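Follo: Grasp and Motion Planning for Soft Items

Overview | Modules | Requirements | Licensing | Support

Follo is a software package from Skirano for robot arms that must work in ordinary homes, close to the floor and between things that are not fixed. It takes images from one or several cameras, decides where a gripper can take hold of an item, and plans the path of the arm to reach it. Laundry is the task we use most for our own development, and most settings on this page were first tuned on clothes.

Follo does not need a model of each object. A shirt has no constant shape, so the software looks for folds and ridges that stand up from the pile and gives each of them a score. The fold with the highest score goes to the planner. If the planner cannot find a safe path, the next one is tried.

Wrist view module

The wrist view module, called Nkuna, reads the camera on the gripper. It knows the shape of the fingers and removes them from the image before it searches for cloth, so a dark finger is not taken for a dark garment. The rim of a basket is treated as an obstacle with its own safety distance, which you can set separately for the approach and for the lift.

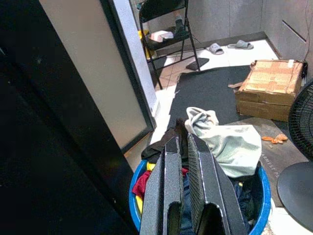
Open fingers over a full basket, seen by the wrist camera.

Nkuna keeps up to 100 fold candidates in each cycle. You can reduce this number on a slower computer. With dark clothes on dark clothes the scores become close to each other, and in this case we recommend to switch on the second pass, which looks at texture only. The second pass costs more time, but our users with mixed baskets usually leave it on.

Obstacle memory

When the gripper camera turns away from the pile, Follo does not forget the pile. Every surface that was seen is stored in a local map, together with its age. Older parts of the map lose trust slowly and the planner keeps a bigger distance from them. Furniture with thin parts, such as wire grilles or chair legs, can be marked as "keep clear", and then the fingers will not enter the zone around it even when a shorter path exists.
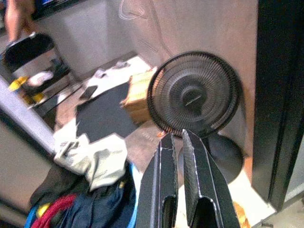 Wrist view with the clothes at lower left and a desk fan ahead of the fingers.

Two-arm planning

The Druratley module plans for two arms in one shared space. It uses a camera placed higher, so that both grippers and the work area can be seen together. The arms can be given separate tasks, or one can hold while the other pulls. Loose cables on the arms are included as a soft volume which you draw once in the setup tool.

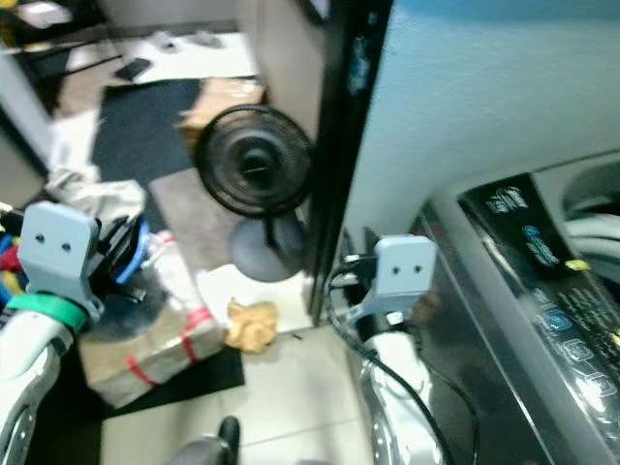

For appliances, the setup tool lets you save named positions: the opening, the control panel, the place where the arm should wait. A position is saved relative to the appliance, so if the machine is moved a little you correct one reference and the others follow. Our test set for laundry areas contains 863 recorded runs, and customers with a support plan can replay them in the viewer.

What is in the package

Follo planner and local map
Nkuna wrist view module
Druratley two-arm module (optional)
Setup tool and run viewer
Manual, 372 pages, PDF

Requirements

At least one color camera per gripper. For Druratley, one more camera with a view of both arms. The arm controller must accept joint positions as a stream. Please ask us before you order if your gripper has more than two fingers, as Nkuna supports only parallel grippers at present.

Licensing

One license covers one robot, with one or two arms. A trial license is valid for 3 months and includes all modules. Support for curved finger shapes is planned for August.

Contact

Technical questions: Fathima Ranasinghe
Orders and trial licenses: Anoma Thambiah

Page last updated May 12, 2025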